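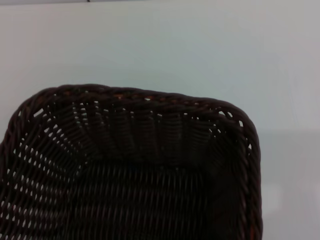
Cernier basket trials: gripper comparison set, README

Read this before you quote any number from it. The set compares two grippers, the Zonska and the Drullis, on one narrow job: pick up a piece of toy food and leave it in a woven basket. It was recorded at Cernier in April, with the same arm and the same controller settings for both. It says something about that job. I don't think it says much about grippers in general, and I've already seen it used that way twice.

What's in it

355 episodes in 16 sessions. Each episode has a wrist stream, a head stream, joint positions, commanded gripper width and a result label. The streams are in separate folders and share an episode number. Timestamps come from the controller clock. The head stream drifts against it in the longer sessions, so check alignment yourself before training anything on it. There is a correction script in tools/ and I would not trust it past the first few minutes of a session.

Why it was recorded

The Zonska data sheet we were given lists a cycle test of 2,000 grasps and doesn't say what was grasped. The answer from sales was "assorted household items." We had been asked to pick between it and the Drullis, which costs less and comes with no test at all, and a number with no object list behind it was no help in choosing.

How a trial runs

The toy starts on the table, at a position drawn from a list. The arm picks it up, carries it over the basket rim, lowers and opens. The operator may not touch anything until the arm is back at its start pose. If the toy slips before the rim, the episode ends there and is labeled "drop". If it ends up in the basket, the label is "in", wherever it lands and whichever way it points.

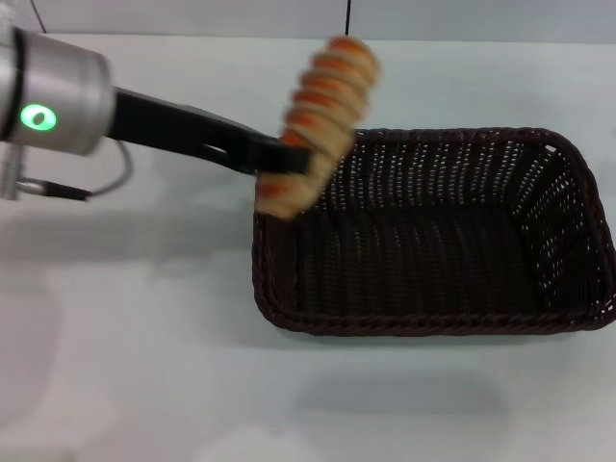
Talebi objects to the whole "in" label. The complaint, sent after reading a draft of this file, is that a toy let go from too high and a toy set down properly get the same mark, so a gripper that flings things looks as good as one that places them. "You have measured whether the basket is big enough" was the line. The suggestion was to score release height and final angle and throw the plain label out.

I half agree. Release height can be worked out from the joint positions, and there is now a column for it (release_mm, measured from the tool point to the table). Final angle I left alone. Doing it from the head stream means someone drawing lines on stills, and the two people who tried it disagreed too often for me to publish the result. The plain label stays because it is the one thing everybody marked the same way.

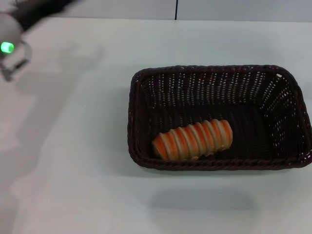 Head view, toy food in the basket, gripper blurred.

Known problems

Motion blur. The head stream blurs badly whenever the arm moves at normal speed. If your method needs a clean outline of the held object in transit, expect to lose a lot of frames. The blur was there with both grippers, so at least it doesn't favor one.

Dark basket, pale table. This is an easy background. A model that finds the basket here may simply be finding the only large dark thing in view. Please don't report basket detection as a result.

The weave. Light shows through the gaps, and our depth estimates on the side walls are noisy. We left them as they came out. 1,109 frames are flagged depth_bad, and the flag is conservative, so there are more bad ones without it.

Operator learning. The Zonska sessions were run first. By the time the Drullis went on, the operators had had plenty of practice. Any small lead for the Drullis should be read with that in mind. We should have alternated and we didn't.

What I'd use it for

Testing a loader. Testing whether a success classifier holds up under blur. Checking your own gripper on the same kind of task, if you copy the start list and the release rule exactly. I would not use it to choose what to buy, and in the end neither did we. Both units are still on loan.

Changes

v2: release_mm added, two mislabeled sessions fixed, start list included.
v1: first upload.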